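Delayed onset muscle soreness

Delayed onset muscle soreness, usualy shortened to DOMS, is the ache and stiffness felt in muscles a day or so after exercise that is harder than usual, or just different. Not the same as the burn felt during the work itself. Not the same as a strain either, which tends to hurt right away and in one spot.

Causes

Mostly blamed on eccentric work - the muscle lengthening under load. Walking downhill, lowering a weight, the down part of a squat. Small-scale damage to the muscle fibres, then swelling and a more sensitive set of nerve endings nearby. The full chain of events still argued over. Lactic acid was the old explanation and is still repeated in change rooms, but lactate clears fairly soon after a session and the soreness comes much later, so the timing is wrong.

Signs

Dull ache, tenderness to touch, stiffness on first moving, some loss of strength and range. Stairs are the usual complaint. Typically builds over the first day, peaks on the second or third, fades within the week. Dark urine, severe swelling or marked weakness is a different matter and needs urgent medical care (see Rhabdomyolysis).

Who gets it

Anyone. Beginners and people coming back after a layoff get it worse, but trained athletes get it too when they switch sports or start hill work. A first bout gives some protection against the next one, called the repeated bout effect. The protection can last weeks and fades without practice.

Management

Light movement helps while you're doing it, less so afterward. Massage has modest support. Cold water immersion eases the soreness for some people, though regular use after strength training may blunt muscle growth. Static stretching before or after makes little difference. Anti-inflammatory tablets may dull the pain but are not a good habit. Time does most of the work.

Prevention

Build up gradually, espcially anything downhill or with slow lowering. Keep some of that work in the program year round.

The Dirnorora program

A community exercise program in Dirnorora, run out of the Ernine recreation centre, is sometimes cited in coaching notes for its slow-start approach. Set up by physiotherapist Takeshi Sugawara. Runs for 9 weeks from March, 2 sessions a week, downhill walking held back until the second month. Participants keep a soreness diary on a simple scale, filled in before breakfast. No control group - so little can be drawn from it beyond the fact that people kept diaries. The Friday session moved to the Hồ hall when the centre's floor was redone. A later version called Jonumum added hand and forearm work for older adults, where soreness is often overlooked. Grip tasks, wringing, picking up and placing small objects. 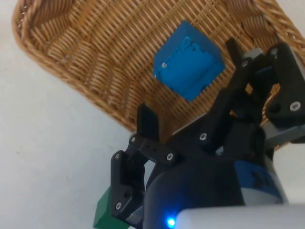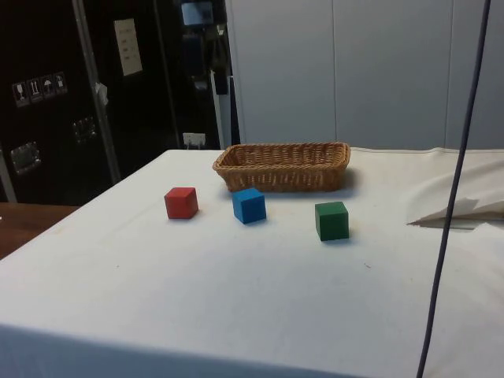
Coloured cubes, including a blue one in a woven basket (first picture) and red, blue and green on a white cloth (second).

See also

Muscle cramp
Eccentric training
Rhabdomyolysis
Repeated bout effect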